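Inicio | Preguntas | Temas | Normas | Entrar

Suelo de microcemento verde oliva con manchas claras después de sellarlo

Hola a todos. Tengo un problema con el suelo de un taller pequeño y no sé si lo que toca es lijar o esperar. 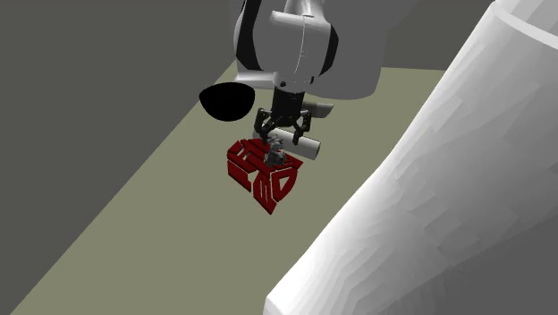

El taller tiene solera de hormigón de hace bastantes años, en buen estado salvo un par de fisuras que rellené antes de empezar. En abril le di imprimación, dos manos de microcemento Prandholm en tono oliva y, encima, dos manos del sellador de poliuretano al agua de la misma casa. El color me gustaba mucho antes de sellar. A los pocos días empezaron a salir unas zonas blanquecinas, como un velo, sobre todo junto a la pared que da al patio y en la esquina de la puerta. En el centro apenas se nota.

He probado a fregar con agua y un poco de jabón neutro y no se va. Cuando paso la fregona desaparece y al secarse vuelve. Con la uña no se levanta nada, el sellador parece bien agarrado.

El material me costó 229 euros y no me gustaría tirarlo. En la tienda me ofrecen decapar y volver a sellar por 415 euros, mano de obra incluida, pero no me han sabido decir de dónde viene el velo y me da miedo pagar y estar igual en otoño. ¿Puede ser humedad de la solera? ¿O es que di la segunda mano demasiado pronto? Entre una y otra dejé 5 horas.

Gracias de antemano.

Publicado por tallerdelpatio el 20 de mayo de 2019

solera_y_llana

Por lo que cuentas pueden ser dos cosas distintas y conviene separarlas antes de gastar dinero.

La primera es humedad atrapada entre manos. Con los selladores al agua, si la primera no ha secado del todo y se cubre, queda un velo lechoso. Cinco horas pueden bastar con calor y ventilación, pero en abril, en un local cerrado y sin calefacción, a mí me parecen pocas. Mira lo que pone la ficha técnica, que suele dar el tiempo para 20 grados y con menos temperatura se alarga bastante.

La segunda es humedad que sube de la solera. Que el velo esté junto a la pared del patio me hace pensar en esto. Si la solera es antigua, lo más probable es que no tenga lámina de polietileno debajo, y el agua del terreno sube arrastrando sales.

Para saberlo, corta un cuadrado de plástico transparente grueso, pégalo al suelo con cinta americana por los cuatro lados, justo encima de una zona blanca, y déjalo tres o cuatro días. Pon otro en el centro del local. El sellador frena algo el paso del vapor, así que la prueba no es perfecta. Si puedes, haz también una en un trozo de solera sin revestir, debajo de un armario o en un rincón que quedara sin hacer. Si aparecen gotas o el hormigón se oscurece bajo el plástico, hay humedad y volver a sellar no te va a servir de mucho.

Si sale seco, lija la zona con grano 220, aspira, pasa un paño apenas húmedo, espera al día siguiente y da una mano fina. Fina de verdad - el sellador cargado también blanquea. Haz primero un metro cuadrado en la esquina y espera una semana antes de seguir con el resto.

Yo no pagaría el decapado hasta tener el resultado del plástico.

marga_reformas

A mí me pasó en un trastero con otro producto, el Brornivier satinado, y era el sellador. Lijé, volví a dar y quedó bien. Tardé 9 días en poder meter los muebles. No uses amoniaco ni lejía para limpiarlo, que se come el brillo.

Lo de que al mojarlo desaparezca pasa en los dos casos, así que por ahí no vas a sacar nada.

pintorjubilado

Yo miraría primero el patio. Si el terreno está más alto que el suelo del taller o hay una bajante que suelta el agua contra esa pared, ya tienes de dónde viene. Una canaleta o llevar la bajante más lejos cuesta poco.

Los microcementos oscuros y los verdes enseñan todo. En gris claro ese velo no lo habrías visto. Si al final te cansas, una pintura epoxi al agua tipo Pomare aguanta bien el tránsito, aunque con humedad por debajo también acaba levantándose.

tallerdelpatio

Gracias a los tres. He mirado la ficha y pone ocho horas a 20 grados, así que fui corto seguro. La bajante está justo en esa esquina y el codo de abajo está suelto. Esta tarde pongo los plásticos, uno en la mancha de la puerta y otro en el centro, y en cuanto los quite escribo con lo que salga.

Temas relacionados: humedad en soleras | selladores al agua | Skornska para exteriores | bajantes y canalones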